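Ticket 1308 — Laundry folding by teleoperation, left arm drifts away from where I hold the leader
Project: Draline
Station: Fotau, two arms, white table
Status: open, waiting for second check
Opened: May 3, 2024

Summary: when I show the folding task by remote control, the left gripper slowly moves off from the position I am commanding. The right one follows well. I noticed it first with the trousers, then also with the green tops. 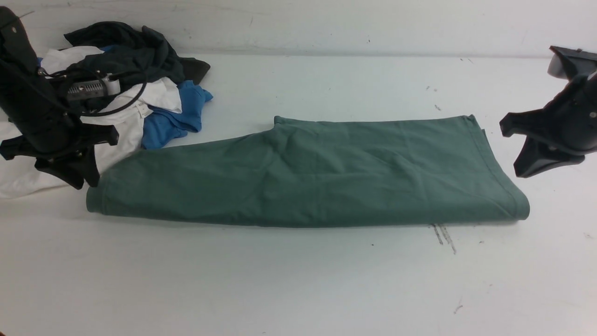
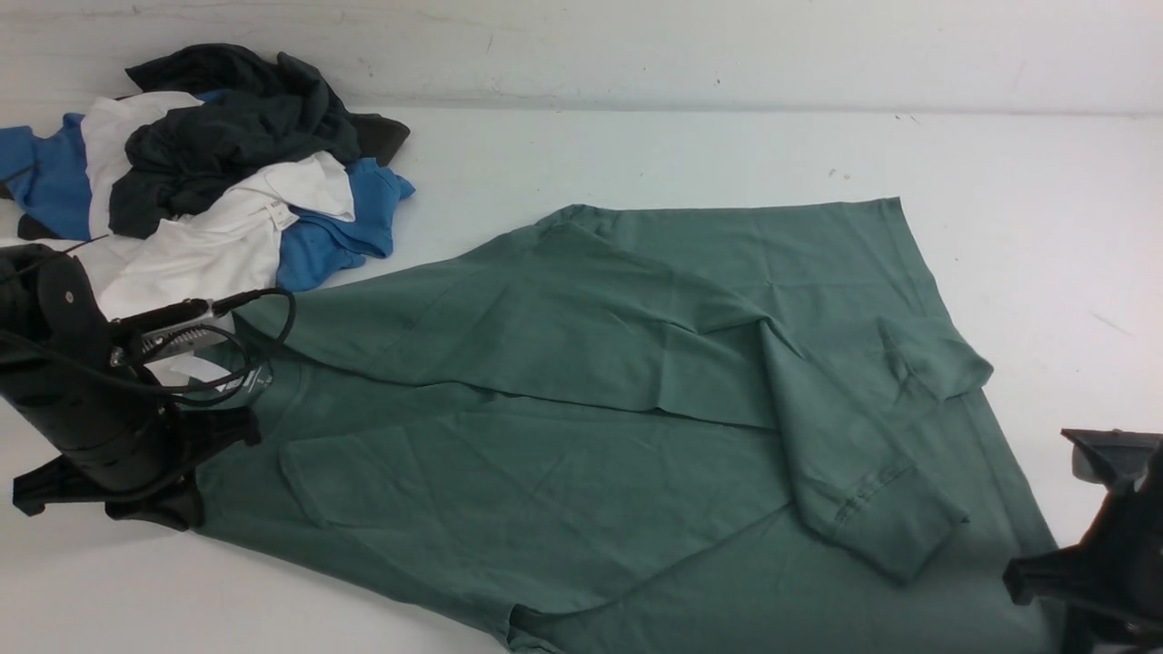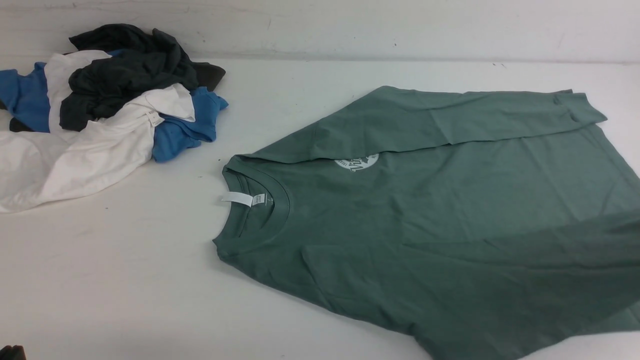 The drift is small at the beginning of a session. After 15 demonstrations it is large enough that I must correct with my wrist all the time, and these corrections go into the recording. I am afraid the policy will learn them as a part of the fold.

What I expected: leader and follower stay together during the whole session, as they did in April.

What happens: if I keep the left leader still, the left follower continues to sink toward the table. It does not jump. It is a slow movement and it stops when I re-home the arm. Then it starts again.

Steps to reproduce
1. Start the Poduval recorder and home both arms.
2. Take one garment from the pile and spread it on the table.
3. Do the fold with both leaders at normal speed.
4. Repeat without homing between demonstrations.
5. Hold the left leader still and watch the wrist value in the recorder.

Log from the left wrist, encoder counts, leader not moving:
start of session: 1790
end of session: 1565
difference: 225

For the right wrist the value at the end was the same as at the start.

Tried so far

Restarted the recorder. No change.

Restarted the computer and the power supply of both arms. The drift was gone for the first demonstrations and then came back, so I think the restart only helped through the homing.

Exchanged the USB cables of the two leaders. The problem stayed on the left side, therefore I don't suspect the cable of the leader. I did not exchange the cables on the follower side yet — they are fixed to the arm and I would need to remove the clips.

Lowered the speed of my movements. The drift per demonstration is smaller, but a demonstration also takes longer, and after the same time I see the same error.

Ran the session without any garment, only moving the arms in the air. Here the drift is almost not visible. This surprised me. Maybe it needs load on the fingers, for example when I pull the fabric to make it flat. The trousers made it worse than the tops did, and the waistband is thick, so I pull harder there.

Comment, same day, afternoon

I read the Momico settings for the left arm again and found that the gravity compensation file is an older one than for the right arm. It was probably not updated when we changed the fingers. I copied the new file and repeated the test with load. The wrist still moves, but less. I can't say yet if this is the full cause or only one half of it.

What I need from support

Please confirm which compensation file is correct for the left arm with the present fingers. Also please tell me if the recorder saves the commanded position or the measured position in the action field. If it is the commanded one, my wrist corrections are in the data and I would like to mark those demonstrations as bad before somebody starts a training run on them.

Until there is an answer I home both arms after every garment. It costs time, but the grippers reach the hem and the collar where I want them. I did not delete anything. The recordings with drift are in the normal folder, with "left_drift" added to the name.

Next on my side: exchange the follower cables, repeat the load test with the same trousers, attach the new log to this ticket.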